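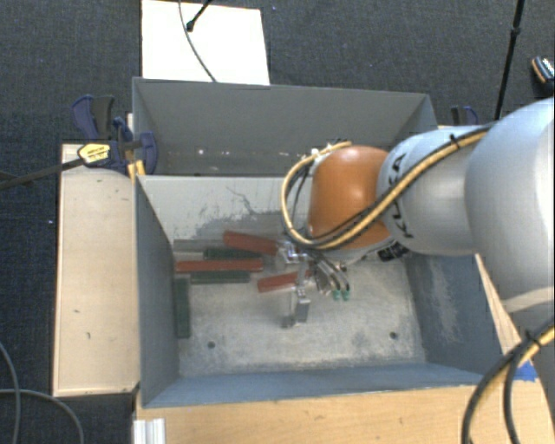 Colored blocks in a gray bin.

27 Sep 2018

We moved to Rurkstead in March and I have been sorting out the garage ever since. The old place in Clukelley had a basement, so nothing ever got thrown away. Now it all has to fit along one wall.

I bought 2 shelving units from Brelto. The label says each shelf holds 600 pounds, which I don't plan to test. They went together without tools except for a rubber mallet. The top shelf on the left unit still wobbles a bit and I need to look at the clips again.

My rule for the small stuff is one bin per kind of thing. Screws in one, hose fittings in another, extension cords in a third. I tried sorting screws by length and gave up after an evening. By head type is good enough.

The paint cans are the next problem. I counted 20, and most are for walls we no longer own. The county takes them at the Zeng Road drop-off, but only if the lids are on tight. Three of mine have no lids at all.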